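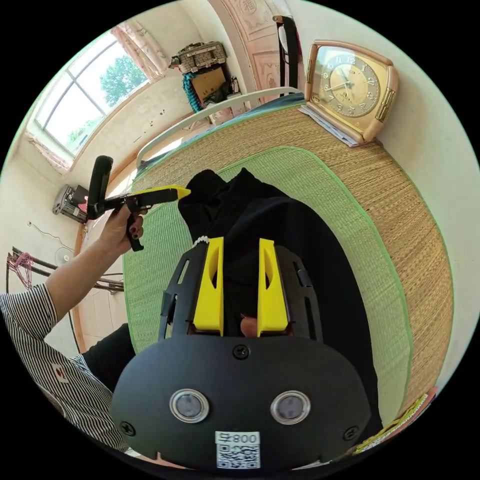 Rear plate and label, 800

Ticket: Security alert feed, Skellevus regional desk
Opened by: Inmaculada Urquijo
Assigned to: Dexter Kowalczyk
Priority: 2
Status: Monitoring

Reported problem
Border incident alerts from the Tistero feed are reaching the news desk up to 18 minutes late. The army statement on the Lebrun crossing arrived after two other outlets had already run it. Police and interior ministry alerts come through on time.

09:40 DK
Checked the feed log. Tistero sent the Lebrun statement at 07:12 and our server received it within the same minute. The delay is on our side.

10:25 DK
Defence ministry items are going into the manual review queue. The filter holds anything with the words "raid", "ceasefire" or "militant" until an editor releases it. The rule was added in March, during the Flillen protests, and has no end date.

10:50 IU
We asked for that rule at the time because of fake statements going round. We don't need it for official senders now. Please keep it on for everything else.

11:30 DK
Added the defence ministry and the army press office to the trusted sender list. Restarted the filter. Sent 5 test alerts with the held words in them and all went straight to the desk. A test from an unlisted address was held as it should be.

14:05 IU
Two real alerts in since lunch, both on time. The Arabic version of the second one had no headline.

14:20 DK
Missing headline is a separate fault, please open a new ticket for it. Leaving this one open for 12 hours to cover the night shift.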